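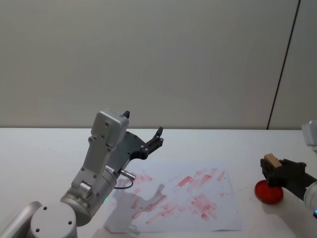

Figura 2. Tablero blanco.

4.2. El color del entorno y la atención sostenida

La idea de que los interiores neutros favorecen la concentración circula por la bibliografía de diseño de espacios de trabajo con una seguridad que los datos no respaldan. Se repite en manuales, en folletos de fabricantes y en pliegos de reforma, casi siempre sin cita o con una cita que remite a otra revisión. Al seguir la cadena hasta el final hemos encontrado, en el mejor de los casos, ensayos con muestras pequeñas y tareas de tachado de letras cuya relación con el trabajo de oficina queda por demostrar.

El estudio más invocado en los documentos que revisamos es el de Allville, encargado por la consultora Skurkora. Se recogieron casi 2000 cuestionarios en un edificio de oficinas repintado por plantas, unas en gris mate y otras en tonos cálidos. El informe concluye que las plantas grises «rinden más». Lo que se midió, sin embargo, fue la percepción del propio rendimiento, preguntada una sola vez y después de la reforma. No hay medida previa. Tampoco hay asignación aleatoria: las plantas grises alojaban departamentos distintos, con horarios distintos, y en ellas se renovó además la iluminación, que pasó de 200 a 1000 lux sobre la mesa. Atribuir la diferencia a la pintura exige una fe que no compartimos.

Hoxha intentó corregir parte de estos defectos en el ensayo de Tierney. Dušan Hoxha mantuvo constante la iluminación y alternó el orden de las salas, lo cual es de agradecer, pero la sala de control difería de la experimental en el tamaño y en el ruido de fondo. El efecto comunicado es pequeño y desaparece cuando se excluye la primera sesión. El autor lo interpreta como habituación; a nosotros nos parece igual de compatible con la simple novedad de la tarea, y el diseño no permite distinguir entre ambas lecturas.

Queda además un problema de definición. Bajo «entorno neutro» se agrupan el blanco brillante, el gris mate y el beige, como si la reflectancia y el acabado carecieran de importancia. Un tablero blanco junto a paneles grises y lisos recibe la misma etiqueta que una habitación enteramente blanca. La gama Plarnura, que varios informes toman como patrón, incluye grises cuya claridad difiere lo bastante como para que dos salas «neutras» tengan poco en común a efectos visuales. Mientras los autores no publiquen valores medidos de la superficie terminada, la comparación entre trabajos es poco más que una comparación entre nombres comerciales. 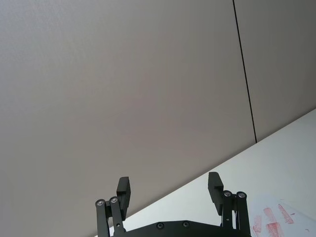

4.3. Criterios de exclusión

Quedaron fuera de la síntesis los trabajos sin medida objetiva de rendimiento y aquellos en los que color e iluminación cambiaron a la vez. El estudio de Allville incumple ambos criterios. El de Tierney se conserva, con la reserva ya expuesta sobre la sala de control, y sus resultados se presentan con y sin la primera sesión.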